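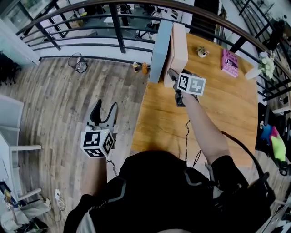

Slide 1. The upper-level table, with box, panel, book, plant and flowers.

Speaker notes: Keeping a Shared Table in Order
Staff briefing, Seltville office, 19th October

Opening

Good morning, and thank you for coming. The subject today is the table on the upper level and the floor around it. The session forms part of the Rekgate housekeeping programme, under which each shared area in the building is being reviewed before the end of November.

Leave the first slide up while people settle. Then point out the ordinary nature of what is on the table: a pink cardboard box standing upright, a light blue-grey panel beside it, a pink book, a small succulent in a white pot and white flowers in a white vase. Every one of these is a reasonable thing to find in an office. The question for this briefing is which of them should live on the table and which should have a place elsewhere.

Why the upper level comes first

The mezzanine is open to the floor below. Colleagues at the desks downstairs sit within sight of the railing, and anything left near it is their concern as well as ours. The programme therefore asks for two things on this level before any other: that nothing is stored on the white ledge at the foot of the railing, and that light items such as the wastebasket are kept a little way back from it.

Mention that the Vídalín building adopted the same rule last year and has kept to it without difficulty.

What stays on the table

The plant and the vase may stay. They should stand towards the far side, away from the edge at which people work. The vase is to be moved to the windowsill in the kitchen whenever boxes are being opened or packed, and returned afterwards by the same person.

One book may be left out for general use. It should lie flat. Further books go back to the shelf at the end of the day.

What does not stay

Boxes may stand on the table while they are in use. A box that is still there the next morning will be taken to the store room. Tall boxes should be laid down if they are to be left for any length of time, as an upright box is easily knocked.

Flat boards and panels are the most common cause of complaint. They are leaned against whatever is nearest, they slide, and they mark the wood. Panels should be laid flat or taken to the rack in the store room. The rack holds sheets up to 2000 mm in length, which covers everything we currently keep.

Pause here for questions about the store room. The door code has not changed.

The floor around the table

Draw attention to the lower part of the first slide. There are two small bottles on the floor beyond the table, a power strip with white cords, and a pile of bags. Across the table itself there are black cables.

The guidance is as follows. Bottles are not to be left on the floor. Bags go in the lockers or on the hooks. Power strips should sit against the wall, with spare cord gathered and tied. Cables crossing the table are acceptable during work and should be coiled before the table is handed over to the next group.

The clear walkway along the railing side has been set at over 300 mm from the ledge. Staff are asked to treat this as a minimum.

Handling sheets and folded panels

The second slide shows what appears to be white sheet material of the stiff, folded kind. Ask the audience to look at the faint vertical crease towards the right of the piece and the way the broad face bulges. A sheet of this sort does not lie flat of its own accord, and it takes up a good deal more of the table than its folded size suggests.

Three points should be made. Clear the wood before setting a sheet down. Fold along the existing crease and do not make a new one. Store folded sheets under a light weight, with the crease to the back of the shelf.

There are darker streaks on the tabletop in this view, which may be staining or may only be shadow. Use them to introduce the section on surfaces, without dwelling on the cause.

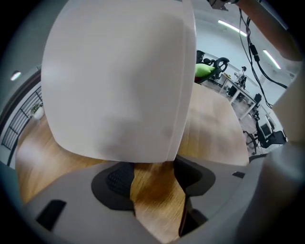
Care of the wooden surface

The tabletop is to be wiped along the grain with a barely damp cloth and dried at once. Spray cleaners are not to be used. The white pot should stand on a saucer, and the saucer should be lifted and checked each week.

Any mark that does not come away with a cloth should be reported through the Kiseretti desk under reference 1461. Please do not attempt to sand or polish the table.

Close

Hand out the one-page checklist. Remind staff that the upper level will be inspected in November and that the lower floor will follow. Take questions for as long as the room is available.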